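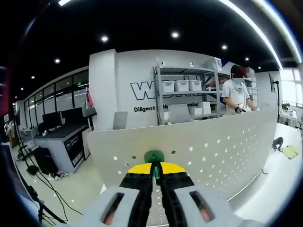

Ikby panel up at the Ridgeway office, bench behind it, storage boxes over on the gray shelves.

Ikby perforated desk partition, white: 4 stars out of 5
Reviewed by Trinity Castellanos, Nov 19, 2022

Quick one, back at work in ten minutes. Bought the Ikby in April to split up our shared work tables. Had it long enough now to have opinions.

What it is: a white panel with small round holes all over, stands up on the table, follows a curve. Ours has a pretty strong bend on one side. Came flat-ish in a box the size of a door. Get a second person. Bernadette Oyelaran helped me carry it up and we still dinged the elevator.

Price was 406 with delivery. Not cheap for a sheet of holes. The Fondora screen was less but only comes straight, and straight looks dumb on a round table.

Setup. 20 minutes, most of it looking for the hardware bag. The instructions are drawings only and drawing 2 is upside down, I'm pretty sure. Everything is hex bolts. No screwdriver needed anywhere. The key in the bag was so soft it started rounding off on the third bolt, so I swapped to one from our own drawer. Do that from the start.

Good stuff:
Light comes thru the holes. We have spotlights on a black ceiling and I was worried a solid screen would make one side gloomy. It doesnt.
You can work standing up behind it and still see who walks in.
White matches everything. We have white boxes, white cartons, white walls, so fine.
Wipes clean. Dust does sit in the holes, use a brush.

Not so good:
Sound goes right through. If you want quiet, buy felt.
Hooks are sold separately, and regular pegboard hooks from the hardware store wobble. The Flisadska ones fit tight.
It needs a tightening every couple months. Ours leaned a bit by summer, two bolts, five minutes.

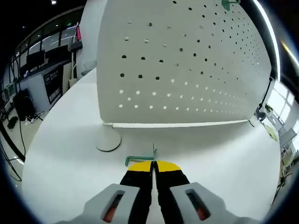
The hex key thing

Keep one on the table. Seriously. The short green L-shaped one is my favorite, easy to spot on a white tabletop, and the long arm gives you enough leverage for the bottom bolts. Mine used to wander off until I gave it a spot on the table.

Would I buy again? Yeah, for a round table. For a plain rectangular desk get the cheaper one and spend the difference on hooks. Docking one star for that soft key and for no hooks at this price.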